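Hand-held grippers: build gallery

Pictures from the shared workshop at Irnau, where Yusri Chin and I have been building a pair of hand-held grippers for picking up cloth. The plan is to record how a person handles fabric with them, then use that on the two-armed machine later on. We call the design Vestent. We started in February with one unit and a lot of bad prints.

Parts for the pair came to $177, not counting filament. Each finger arm takes just over 5 hours on the Lumbantobing printer.

Fingers and arms
The arms are curved and black, bolted to a white base plate with hex-socket bolts. The pads hinge at the ends of the arms.

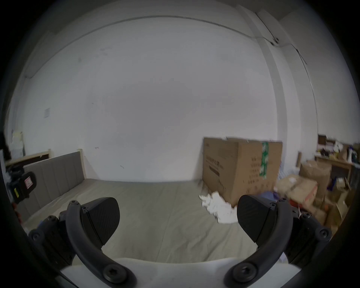 Yusri wanted flat pads at first. They slid off thin cotton, so we went to a rounded paddle shape and kept it. The pad file is on its fifth version and the hinge hasn't changed colour or size since the second.

Both units at the bed
White bodies, black jaws, tan handle bases. The blue cloth is the piece to be picked up, on the green sheet.

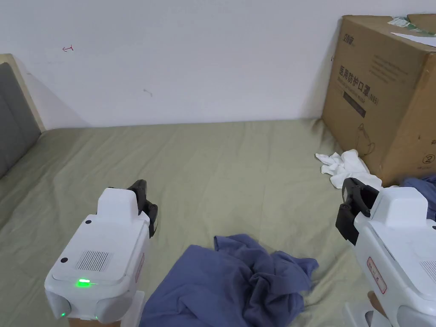 Closing the jaws
The arms come together at a narrow tip with a thin gap left between them. Setting that gap took longer than any other job on the build. Olesia Yatsenko cut the shims for us on the small mill.

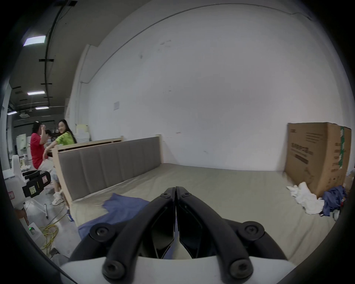 We tried a stiffer spring from Lornidov as well, but it made the grip tiring after 20 minutes or so and we took it out again. The old spring is back in both units. So far we have 52 recordings we're happy with, mostly of one cloth at a time. Next job is a lighter handle base, and after that a proper parts list with the print settings.

Page updated 23/04/2019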